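Studness Opens Serviced Apartments for Visitors Traveling Alone

6/12/23

Studness, the lodging company, has opened a building of serviced apartments designed for people who travel by themselves. The property, known as Laing House, stands on the corner of Laing Street, a short walk from the central train station and the ferry landing. It began taking guests this week after a renovation that lasted through the winter and most of the spring.

The building contains 50 apartments, all of them for single occupancy. Each has a bed, a work table, a private bathroom and a small kitchen. Guests may stay for as few as two nights or as long as 9 weeks. The company stated that the minimum stay was set at two nights after a trial in March, when a number of one-night bookings left the front desk short of staff in the mornings.

Rates do not include a single supplement, the added charge that many hotels and tour operators apply when one person takes a room priced for two. Studness said it will hold to that policy in all seasons, including the holiday period.
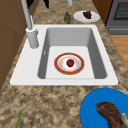

A kitchen sink with a strawberry on a plate.

The company based the layout and services on a survey of nearly 1,000 past guests. Respondents who had traveled alone most often asked for a late check-in with a person at the desk, a place to leave bags after checkout, and somewhere to eat in the evening without a reservation. The front desk at Laing House will be staffed until 2 a.m., and bags may be left at no charge until the evening of departure. The ground floor has a dining room with counter seating that serves soup, sandwiches and a daily hot dish until 10 p.m.

Bookings are handled through Teltora, the reservation service already used at the company's other properties. Guests receive an entry code by text message on the day of arrival. Those who prefer a key may ask for one at the desk. The names and apartment numbers of guests are not read aloud at check-in, and calls from outside are not put through without the guest's consent.

Walking tours will be offered each morning by Vivari, a local tour operator, under a one-year agreement. The routes cover the old market district, the waterfront and the streets around the museum. Groups are kept small, and guests are free to leave a tour at any point and continue by themselves. A printed map of the routes is available at the desk for those who wish to walk them without a guide. Vivari will also run an evening route during the summer months, ending at the ferry landing.

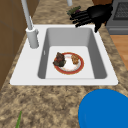

Counter seating and a desk open past midnight would be enough to bring her back, one past guest wrote in reply to the survey, adding that on earlier trips she had often bought dinner at the station and eaten it in her room so as not to ask for a table for one.

Laing House offers a reduced rate for stays of a month or longer. The deposit on these stays is $800, refundable within ten business days of departure. Shorter stays require a card on file and no deposit. Reservations may be canceled without charge up to 48 hours before arrival.

The building has step-free access from Laing Street and an elevator to all floors. Parking is not available on the site. Pets are not accepted, with the exception of service animals. Reservations may be made online or by telephone through the Studness booking office, which is open daily from 8 a.m. to 8 p.m.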